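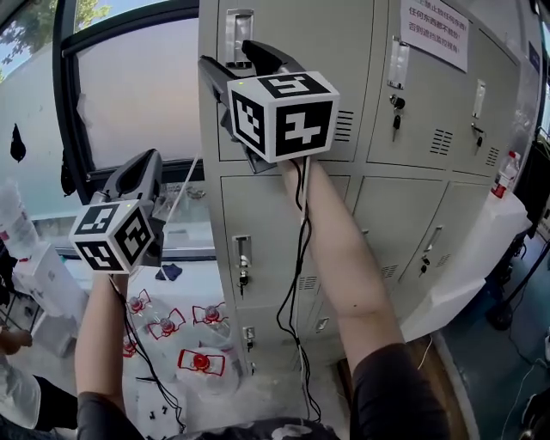

TEVVILLE. If you have stopped by the Fivport workshop on a Thursday morning this September, you may have noticed that things get going a little slower than they used to, and there is a good reason for it. The crew that looks after the Ulari hand-held grippers has a new setup routine, and every pair now goes through it before the day's recording on locker doors begins.

It starts with the jaws, which are opened and closed 20 times while somebody watches for a sticky finger. Then comes the marker cube on each gripper, wiped down with a soft cloth and checked for a corner that has started to lift (a lifted corner was behind most of the bad recordings last spring, as the crew will gladly tell you over coffee). The cables get a gentle tug at the plug and a good look along their whole length.

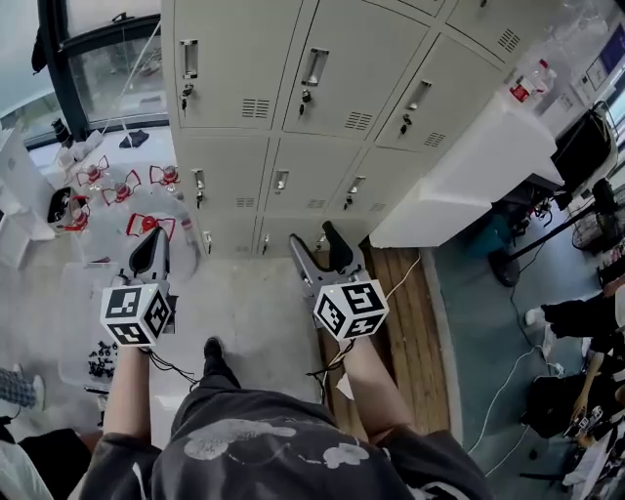
After that there is a 90-second trial run, with both grippers held out and moved slowly, and the Eren software compares what it gets against the last good run. A pair that drifts goes back to the bench for fresh screws or a new cable, and a spare takes its place.

Each pair also gets a full strip-down after 600 recordings, with new finger pads and a fresh set of markers. The log stood at 3063 recordings when we visited, and the crew was already putting parts aside for the next round. Visitors are welcome before noon, and the coffee is pretty good too.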